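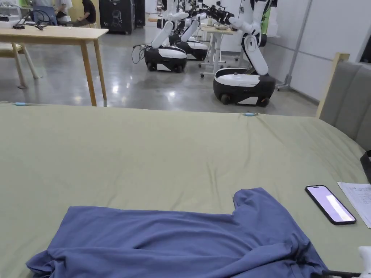 The man from Nuvell said the turbine would pay for itself in nine years. He said it on the doorstep, in the rain, with the leaflet held over his hair.

Babita Pathak had heard nine years before. The heat pump had been nine years. So had the battery from Prarnard, which now hummed under the stairs and did something useful at night, or so the app claimed.

"And if there's no wind?" she said.

"There's always wind in Navville."

She looked past him at the flag on the bowling club. It hung like a tea towel. 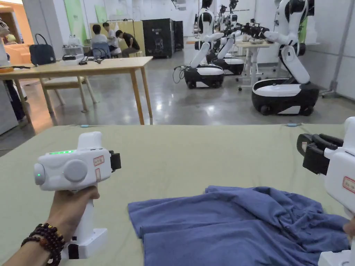
Brijesh thought she was being hard on the lad. The Bhatia place up the hill had one, he said from the kitchen, and they ran the kettle off it all winter.

"They run the kettle off the mains," said Babita. "The turbine runs the little light that says the turbine's on."

The man laughed, which she didn't care for. He turned the leaflet round and showed her a graph. The line went up. It started at nothing and finished at 2000, and she couldn't find a word anywhere to say 2000 of what.

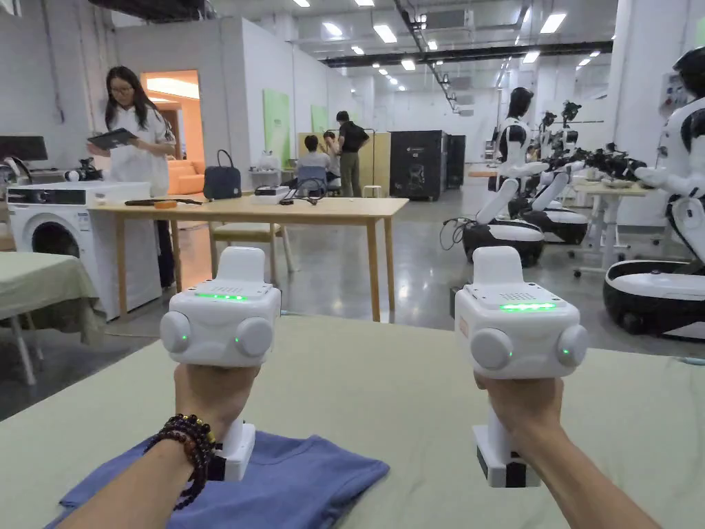
She asked him. He said it depended on the household.

"This household," she said. "Two people and a freezer."

He wrote that down as though it were news, then asked if he could come back on Sunday with a wind meter and leave it on the shed for roughly 3 weeks. No charge, no obligation.

"You can leave it till August," said Babita, "and I'll read it myself." She kept the leaflet. Behind him the flag stirred - once - and dropped.

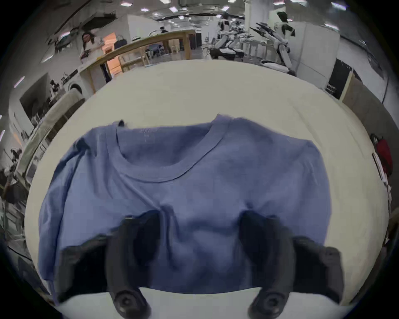 Blue T-shirt, laid flat on a white table.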